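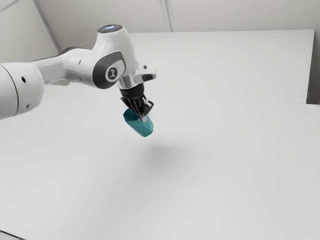
棚内录制安全检查表（带批注）：《Dirus》收官特别节目

分享 23　评论 3

场地：Karaki 影棚，大棚
制作：Pronemness
灯光吊挂：Trirnero
检查人：Raed Moussa
检查日期：2023年6月20日
检查时段：下午，布景基本到位，观众未进场

先说结果，赶时间的看这段就行。全表23项，需整改9项，其中3项标了【开门前】，不改完不放观众。其余通过，两项不适用。标【开门前】的改完叫我复看，别在群里发个OK就算数，我要到现场摸一遍。

跟五月那次看片会比，好不少。上次通道堆箱子那事没再犯。但是布景比上次高，也重，主创对谈的沙发区又往前推了，离观众第一排近，很多问题都是从这儿来的。

批注写得快，有错字将就看。

一、观众入场和疏散

1. 入口门能否从里面直接推开
结果：通过
批注：两扇都试了，推杆顺。左边那扇回弹慢，关门的时候别拿手挡。排队区在门外，围栏不要伸到门扇的活动范围里，现在摆得对，就按现在这个摆，晚上人多了也不许往里挪。

2. 观众席走道畅通
结果：需整改
批注：中间走道没问题。右侧走道尽头放了两把导演椅和一个耳机箱，说是“临时的”。临时的也搬走。侧机位的摄像说他那里要坐人，可以，坐到机位平台上去，椅子腿不能落在走道里。剧迷应援的花篮也一样，上次摆到走道口，散场的时候全挤在那儿拍照。花篮统一放门厅，靠墙，单排。

3. 观众席座椅与看台
结果：通过
批注：377座，和报批的一致。看台连接销逐排看过，护栏晃了晃，稳。不加座。宣传那边又来问能不能在最后一排后面加站票，不能，那里是看台背面的检修口。嘉宾亲友也从这377座里面出，票务自己协调，别开录前半小时再来找我。

4. 疏散出口
结果：需整改【开门前】
批注：舞台左后方那个出口，门前挂了黑幕，一直拖到地。我知道是为了挡漏光，镜头里门上的绿光确实难看。办法两个，要么幕布开口、两边做绑带，要么整幅往外移，让出门和过道。绿色指示牌必须露出来，灯光师要是嫌亮去调机位，牌子不许贴胶布。已经发现贴了一块，我撕了。再贴就停。

5. 应急照明
结果：通过
批注：断主电试了一次，全亮。看台台阶的地脚灯也亮。片头播放那段要求全黑，跟导播说好了，地脚灯保留，全黑是“看起来全黑”。技术上他们接受了，有点不情愿。

6. 疏散示意图
结果：需整改
批注：门厅那张还是旧图，看台方向画反了。重印，贴跟现在布局一样的。化妆间走廊没贴，补。字大一点，上次那张我戴眼镜都看不清。嘉宾通道单独画一条线，经纪人和助理不熟悉这个棚，着急的时候肯定往来的方向跑，要让他们知道近的门在哪边。

二、舞台和布景

7. 舞台地面
结果：通过
批注：高光地板，擦完要等干透。嘉宾里有穿细跟的，造型那边已经在鞋底贴了防滑，自己在台上走过一遍，可以。地板接缝有一处略翘，已经压平，录制间歇请置景再踩一遍看看。

8. 上下舞台的台阶
结果：需整改
批注：正面台阶没有边线。灯一暗根本看不见最下面那一级，我自己就差点踩空。贴浅色边条，每级都贴，不要只贴第一级。侧面台阶缺扶手，老嘉宾从那边上，要么装扶手，要么安排人搀。建议两样都有。美术嫌扶手抢画面，录的时候可以拆，拆了就必须有人站在那里，人名写到通告单上。

9. 布景墙固定
结果：需整改【开门前】
批注：重点说。主背景那面高墙，后面斜撑少了，压重也不够，我用手推，上沿在晃。换景的时候人从墙后面跑，很容易碰到。补斜撑，压重补足，撑脚和地面固定。压重不要用水桶，上次漏了一地。墙顶那排装饰字要单独挂保险绳，光靠胶和钉子不行。改完之前墙后面不许过人，已经拉了警戒带，有人钻，我看见了，不点名。

10. 升降台
结果：不适用
批注：这次不用。主电已断，盖板锁死，钥匙在舞台监督那里。导演要是临时起意想用，得重新检查，今天的表不算。

11. 道具（含剧中道具展示）
结果：通过
批注：刀剑类全是软质或者钝头，逐件捏过。玻璃瓶那批是糖玻璃，单独装箱，贴了标签，不要和真玻璃放一张桌子。环节里有让观众上台摸道具的，由道具组递，用完收回，别让人拿着下台阶。

三、吊挂和灯光

12. 吊点与桁架
结果：通过
批注：Trirnero 的荷载单看过，和现场挂的对得上。中途加了一块侧屏，补算单也有。以后加东西先补单再挂，这次是挂完才给我看的。桁架下面降下来的时候有人喊话，这点做得好，保持。

13. 灯具二次保险
结果：需整改【开门前】
批注：观众席上方那排摇头灯，抽看的时候发现有的保险绳没扣到桁架上，只绕了灯体自己一圈，等于没挂。既然抽到了就不用再抽了，全部逐只查，从观众席开始，然后舞台，然后侧光。谁查谁签字。新挂的侧屏同样处理。降杆检查，别为了省时间爬上去摸。查完拍照存档，照片里要看得见扣。

14. 灯具与幕布距离
结果：通过
批注：热源离幕都够远。第二道幕收起来的时候会往侧光那边鼓，收幕的人注意拢一下再绑。

15. 高处作业
结果：需整改
批注：看到一个对光的小伙子在梯子上，安全带穿着，没挂。叫下来了，说了几句，态度还行。梯子下面也没有人扶。升降车的操作证复印件缺一份，晚上之前补到制片办公室。另外高处作业的时候下面不要走位排练，演员和主持人都在底下站着念词，上面在拧螺丝，这个安排本身就不对。请执行导演把两件事错开。

四、用电

16. 配电箱
结果：通过
批注：漏保试跳正常，箱门能关，前面没堆东西。箱子上放了一杯奶茶，拿走了。后面不要再放。

17. 线缆敷设
结果：需整改
批注：舞台前沿到调音台那一段过线槽没盖严，中间断开一截，线就露在地上，又正好是观众献花会走的路。补齐。摇臂那边的线要留余量，现在绷得太直，摇起来会拽插头。化妆间门口有一个排插串排插，卷发棒、挂烫机、小风扇全在上面，拆开，找置景电工拉一路新的。手机充电别占这路。

18. 转播车与外接电源
结果：通过
批注：接地看了，接头垫高并且盖了雨布。预报晚上可能有雨，雨布四角再压一压。车后面的排气方向朝外，不对着棚门，对的。

五、特效和消防

19. 烟机和气柱
结果：通过
批注：开场出烟，低烟，量不大。烟感屏蔽手续有，时间段写得清楚，屏蔽期间有专人看着，结束马上恢复，恢复了在频道里报一声。气柱喷口离嘉宾走位线留了9米，彩排按这个走，正式录的时候也按这个走，主持人别一激动就往前凑。喷之前倒数，倒数由特效师喊，别人不喊。

20. 灭火器
结果：需整改
批注：灭火气数量够，位置不行。后台那两具塞在服装架后面，得扒开衣服才拿得到。挪到走廊墙边，地上画框，框里不放东西。调音台旁边那具压力指针偏低，换。服装间和化妆间都有发胶，放得到处都是，收到一个箱子里，离卷发棒远点。

21. 明火
结果：不适用
批注：蜡烛那段改成电子蜡烛了，谢谢美术。生日蛋糕环节听说有人想点真的，不行，也用电子的。

六、人员与应急

22. 急救
结果：通过
批注：急救点在门厅右手，医护到位，除颤仪开机自检正常。请主持人在暖场的时候提一句位置。闪光比较多的片段提前口播提醒，文案我看过，可以，语速放慢。棚里冷气开得晚，人一满就闷，建议放人之前先开起来。水够。

23. 通讯与停录口令
结果：通过
批注：对讲逐个试了，观众席后区信号弱一点，听得清。停录口令全组统一，任何人看到危险都能喊，喊了就停，事后不追究喊错。下午问了几个新来的场务，大部分答得出来，有一个答成上个剧组的口令了，请舞台监督再念一遍。

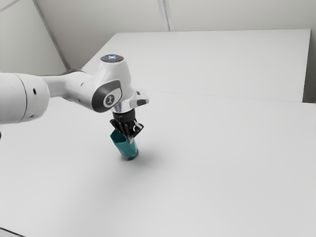
渲染图：白色机械臂，黑色夹爪，白色台面

整改分工

第2、8项：置景组和舞台监督。走道上的东西现在就搬，边条贴完喊我。
第4项：置景组，灯光配合。【开门前】
第6项：制片办公室，重印重贴。
第9项：置景组，压重不够就去仓库借，借不到打电话给我。【开门前】
第13项：Trirnero 全队，逐只签字。【开门前】
第15项：灯光组长，操作证补件给制片。执行导演调排练时间。
第17项：置景电工，音频配合。化妆间那条优先，卷发棒一直开着。
第20项：场务，服装和化妆各出一个人收发胶。

复查顺序

先看第13项，灯要降杆，耽误的时间最长，降杆期间台上清人。接着第9项，最后第4项。三项都签完，我通知前厅开门。没接到我的通知前厅不要自己开，外面排队催也不开。粉丝里有从早上就在等的，前厅多备点水，告诉人家在检查，人家能理解。

其余六项在开录前改完即可，舞台监督代我看，有拿不准的叫我。

关于嘉宾进出

这块不在表里，顺手写。主演从后门进，下车到门口那段今天下午有人围，隔离带太软，一推就倒。换硬围栏。安保站位面朝人群，别都回头看明星。散场的时候观众先走还是嘉宾先走，两边给我的说法不一样，定一个，写进流程。我建议嘉宾先留在化妆间，等门厅清了再出去，不然门厅两股人撞一块。合影在台上拍，别在台阶上拍，一群人挤在台阶上往后退，迟早有人摔。

媒体区的位置还可以，三脚架不许出线。有一家想把机器架到看台最上面拍全景，同意，但架子腿要绑牢，人不能站椅子。

关于彩排

彩排的时候第二段换景太赶，场务推着沙发跑，差点碰到提词器。能慢就慢，反正是录播，后期剪得掉。导演说要现场气氛，那就让主持人多聊两句垫一下，他本来也能聊。换景期间工作灯给一点，全黑推家具不行。

沙发轮子有刹车，推到位要踩，踩完坐一下试试再请嘉宾坐。彩排的时候就有一个没踩，女主角一坐，沙发往后滑了一下，大家都笑，我没笑。

散场后

高墙拆除等观众全部离场再开始，上次还有人在座位上找手机，后面已经在拆了。拆墙先卸墙顶的字，再卸斜撑，顺序别反。桁架降到地面再拆灯。工具点数。奶茶杯子也请收一收。

没列进来的，比如停车、餐食、过敏，找制片办公室，不归这张表。

下次检查请提前把荷载单、补算单、特效单放一个夹子里，今天在三个人手里转了一圈才凑齐，浪费时间。还有布景图发最终版，我手上那张沙发还在后面。

签字栏在纸质件上。电子版只作传阅，以纸质为准。

检查人：Raed Moussa
舞台监督：（待签）
灯光吊挂：（待签）

分享 23　评论 3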